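Can a Gripper Tidy a Child's Bedroom? Handling Soft Items with Two Hand-Held Grippers
Project report, Domestic Automation module, Akholm

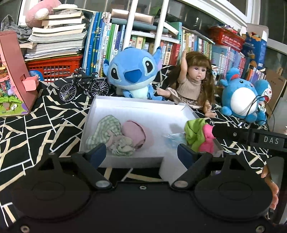

Figure 1. Sorting cloths in a white cardboard box on the bed, with two hand-held grippers.

1. Background

Floor cleaning is the one household chore that machines do routinely. Tidying is much harder. The objects are mixed, many of them are soft, and the correct place for each depends on the household. Our project asked a narrow question: how much of a small cloth-sorting task can be done with two-finger grippers, if the judgement is left to a person?

The task was chosen after a short survey of chores at the start of term. Washing-up was ruled out on grounds of water, and ironing on grounds of heat. Sorting small cloths into and out of a box needs little space and can be repeated many times in an afternoon.

2. Method

Hand-held grippers were used throughout. The operator closes the fingers on an item, lifts it, moves it and releases it, so arm control plays no part in the result. What remains is the grasp itself and the order in which items are taken. The box was placed on a bed, in an ordinary room with books and toys left where they were. We did not want a bare laboratory table, as the household case is the one of interest.

Each run consisted of emptying or refilling the box. In total 300 grasps were logged over four sessions, the last on a Saturday. A grasp was scored as good if one item, and only one, left its starting position and was released within the marked area. Everything else was scored as a fault, with a one-word cause.

The log sheet was adapted from the one used in the earlier Umby project. We dropped its column for object weight, which was of no use with cloth.

3. Results

Of the 300 grasps, 26 were faults. The most common cause was "double", meaning that two cloths came up together. This occurred mostly where a bunched cloth lay against another, such as the green gingham and the rolled pink bundle in Figure 1. The second cause was "slip", where the fingers closed on a single fold and the cloth slid out during the lift.

Thin plastic behaved differently from fabric. A crinkled piece could be held by any raised edge, but once flattened it gave the fingers nothing to close on. Operators then pushed it against a wall of the box to raise an edge — a trick that none of them had been told to use.

Using both grippers was slower than using one for plain lifting. It was faster for separating doubles: one gripper held the lower cloth and the other pulled.

4. Discussion

The fault rate looks low, but it was obtained with a human choosing every grasp point. When we asked operators to commit to a point before moving, using the Leva planning sheet, they changed their minds in 20 of the first 50 attempts. Most of the skill therefore lies in correcting on the way down, and a machine would need to do the same.

Our answer to the question in the title is a limited yes for the gripper and no for the complete chore. Folding was not attempted. Neither was the decision about which shelf or drawer an item belongs in.

5. Further work

The Kemppainen finger pads, which are narrower, should be tested on flat plastic. We would also separate "double" into touching and tangled cloths, as the present log does not allow the two to be told apart.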